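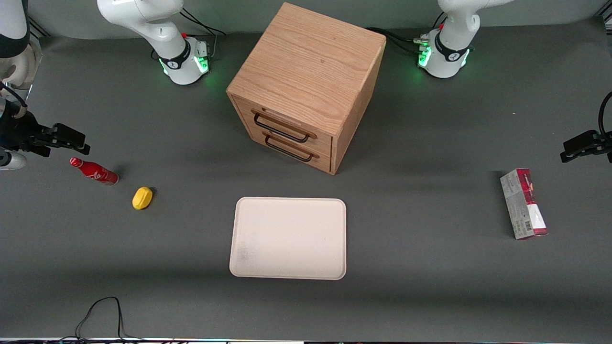 A two-drawer wooden cabinet with dark bar handles, and a cream tray.

Belgate Small Storage: Your Questions, Answered

We get a lot of lovely emails about drawers and boxes, and we do try to answer every one, but the same handful of questions come up so often that Malsha Bhuiyan and I finally sat down one Thursday and wrote them all out.

How do I clean a wooden drawer box?
A soft cloth, barely damp, wiped along the grain, and then a dry one right after. Please skip the spray polishes (I know, they smell wonderful!) as they leave a film that grabs dust.

My drawer sticks in summer. Is it broken?
Almost certainly not! Wood swells when the air is muggy, and every August our inbox fills up with sticky drawers. Rub a plain white candle along the runners, slide the drawer in and out a few times, and give it until the weather turns before you reach for the sandpaper.

Can I change the handles?
You can, and it's a nice way to spend a rainy afternoon. Measure from the center of one screw hole to the center of the other before you order anything, and measure twice if you're like me.

How do I stop small things from sliding around?
Felt liners work nicely, and so do shallow trays. We sell liners in packs of 30, which sounds like a great many until you start on the sewing supplies.

Do you ship replacement parts?
Yes, knobs, screws and runners all go out by regular mail. Orders over $88 ship free, and smaller ones are usually on their way within 2 working days.

What if I change my mind?
You have 105 days to send it back, which I think is generous, and we won't grill you about why. Tuck the packing slip in with it so Ibrahim Ajayi in returns knows who to refund.

I still have a question. Who do I write to?
Me! Use the contact form and put "Rosalinda" in the subject line. I read them in the morning with my coffee, and I'm always glad to hear how your cabinets are getting on.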